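Progress report to the Fourie Fund, May
Josumham Lending Room: the re-pack

Hi Shoaib,

You asked for something shorter than last time and I'm going to try, but there's a lot to tell you, so get a coffee first.

The big news is that we're past halfway. When I wrote to you in the winter we had 1799 small boxed items on the list (spares, card games, sewing bits, picture hooks, all the little stuff people borrow and bring back in a different bag) and most of it was living in cardboard cartons that had gone soft at the corners. The plan you funded was to get every one of those into a lidded plastic bin, with a list that matches what's inside. As of this week there are 27 shelves done out of a planned 55, and if you're about to point out that 27 is a hair under half, yes, but the ones that are finished are the worst ones. The top shelves at the back were a nightmare and I'm so glad to have them behind me!

What we bought

The bins arrived in two deliveries from Altetix. We ordered 167 and got 167, though three lids in the second delivery had warped and wouldn't sit down at one corner. I called, they sent three more, no charge. I've kept the warped ones for going under wet umbrellas.

I went with white in the end. I know we'd talked about clear ones so people could see in from the side, and I did try a couple of samples, but everything inside ended up pressed against the wall at an angle and it looked like a junk drawer. With the white ones you take the lid off and look down, and the colors of the boxes really pop. The corners are rounded too, and I love that for wiping them out, but it does mean a square box never goes all the way into the corner. You lose a bit of room at each end. I hadn't allowed for it in the first plan, so a few of the bins hold less than I told you they would.

How the packing goes

We changed the method twice. At first we were emptying a whole carton onto the table, sorting, then filling. It was fun for one afternoon and then it was just a big pile. Now it's one bin at a time. Bin in front of you, lid off and parked on the right, and things go in upright, standing on their ends like books. Biggest faces toward the middle. Kyriaki Kourkoulas came up with the upright thing and I argued with her for a good ten minutes before trying it, and of course it's better. You can put a finger on any box and pull it without moving its neighbors.

We also start from one end now. It sounds like nothing, but when you start in the middle the boxes lean both ways and by the time you've got five or six in there, you're holding everything up with one hand. From the end, the wall does the holding.

The table has been a good purchase. It's the light wood one, and small dark things show up on it right away, so we've pretty much stopped losing screws and needle packets. The old table had that speckled top and I once looked for a thimble on it for most of a lunch break.

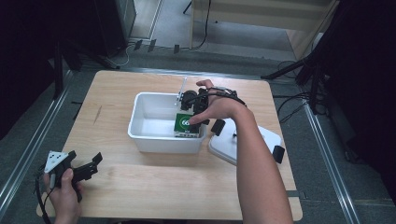
A white bin on the packing table, lid off to the right, with the green 66 box standing in one end.
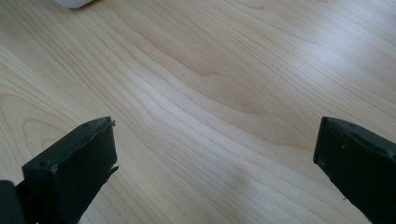
Labels are where we're behind. The original idea was a printed label on the short side of each bin, with the shelf number, a letter and a list of contents. The shelf number and letter are fine. The contents list is the trouble: it changes every time somebody borrows something, and I was reprinting the same six labels over and over. So for now the bins get the shelf number and letter only, and the contents go on a card tucked inside the lid, in pencil. It's low-tech, I know. But borrowers have been using the pencil cards without being asked, they cross things off when they take them, and the count at the end of the month came out closer than it ever has. I'd like to keep it this way and drop the label printer from the budget. More about that below.

One other little thing I've learned is that people remember boxes by color and number long before they remember the name on the list. Kyriaki will say "the green one with the 66" and everybody knows which one she means, and if I read out the proper name from the spreadsheet I get blank looks. So I've added a column for what the box looks like. It took a couple of evenings and I did it in front of the TV, so I haven't charged it.

What hasn't gone well

I'd rather you heard these from me.

The Sorkness cartons are still not open. These are the ones we inherited when the Sorkness branch closed its storeroom, and I had them down for April. They're stacked by the door and I walk around them every morning. The trouble is that they came with no list at all, so each one is going to take a lot longer than ours, and every time I got near them there was something quicker to finish first. I know how that sounds. They're going to the front of the line for the next stretch, two cartons a week, and I've written it on the wall calendar in marker so I can't wriggle out of it.

The shelving took longer than planned too. The bins fit side by side with the lids on, but only if you don't want to get your fingers between them, and you really do want that. We had to go down by one bin per shelf. That's the reason the shelf total went from the first number I gave you up to 55.

And I'll admit the first few bins we packed are not great. I opened shelf two last week to find something and it was all over the place, boxes lying flat on top of boxes. We did those before the upright rule. I'd like to redo them once everything else is finished, if there's time. If there isn't, they'll do.

Money

We're under on bins and lids and over on shelving, and the two very nearly cancel out. The details are on the spreadsheet I sent along with this. The one thing I need a yes or no on is the label printer. If you're happy for us to stay with pencil cards, I'd like to move that line over to buying a second packing table, same wood and same size as the one we have. Right now only one person can pack at a time, and the other one stands there handing things over and making suggestions. (It's usually me making the suggestions. Kyriaki would very much like a second table.)

What's next

Sorkness cartons, as above. Then the sewing shelves, which should be quick since they were tidy to start with. After that it's the picture hooks and hardware, and those are heavy, so they'll go low down and we won't fill those bins to the top. I lifted a full one as a test and I won't be doing it again.

I'm also going to write up one page on how to pack a bin, for whoever ends up doing this after us. I've got a draft already and Kyriaki has crossed out most of it. Her version is eight lines long and I have to say it's clearer than mine.

You're welcome to come by and see it any time, mornings are best, we're there from nine. If you come before the end of the month I can show you the back shelves with the lids off, and you can tell me if you think the cards are going to last. My guess is that the pencil will smudge by the fall and we'll need to copy some of them out again, but that's an hour's work with the radio on.

Let me know about the printer when you get a chance. I've got a quote for the table that's good until the end of June.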